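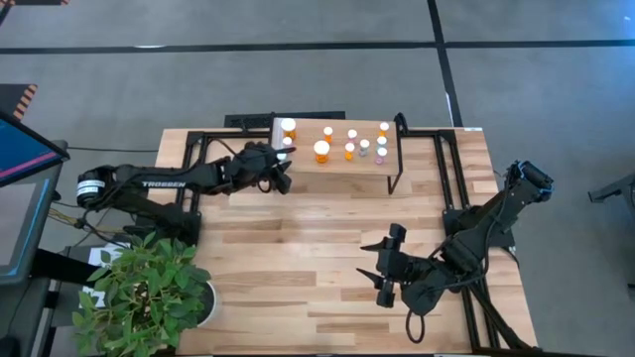
Resetting the two-arm table after a cable or gripper change

Use this procedure any time you have unplugged an arm, swapped a gripper finger or moved the shelf. It covers the bottle-sorting table at Indley. The Semell table has a different frame and its own page.

You will need a 2 mm hex key, a soft cloth, fresh cable ties and the table's log sheet.

1. Power down
Park both arms from the control screen, then switch off the supply. The arms go limp when power is cut, so hold the forearm of each one and lower it to the wood by hand. Don't let the gripper take the weight.

2. Check the mounts
Grip each base and try to rock it. Any play means the bolts into the aluminum rail have worked loose. Snug them in a cross pattern. If a bolt spins without biting, the nut inside the rail has turned and has to be reseated from the end of the rail.

3. Route the cables
Leave a loop of slack at every joint. Bend the elbow and wrist by hand through their full travel and watch the loops. A cable that pulls tight at full reach will fail at the connector sooner or later. The loop below the gripper should hang free and stay out of the jaws. Tie down the wires behind the base, but leave the ties loose enough to slide.

4. Clean the fingers
Wipe the inside faces with a dry cloth. Solvent softens the pads.

5. Power up and home
Home the left arm first, then the right. Keep the middle of the table clear while they move. If a servo faults, note its number and cycle the power once. If it faults again, stop and call Gergely Csonka.

6. Test the shelf corners
Put a small bottle at each front corner of the shelf and bring the nearer gripper up beside it at the slow setting, jaws open. The corners are where a bad home position shows first. If a finger touches the shelf or the next bottle, home that arm again before you change any offsets.

Write the result on the log sheet with your initials. Offsets are saved in profile 343; do not overwrite profile 800, the factory copy.

Glenys Morgan, revised 2 July 2022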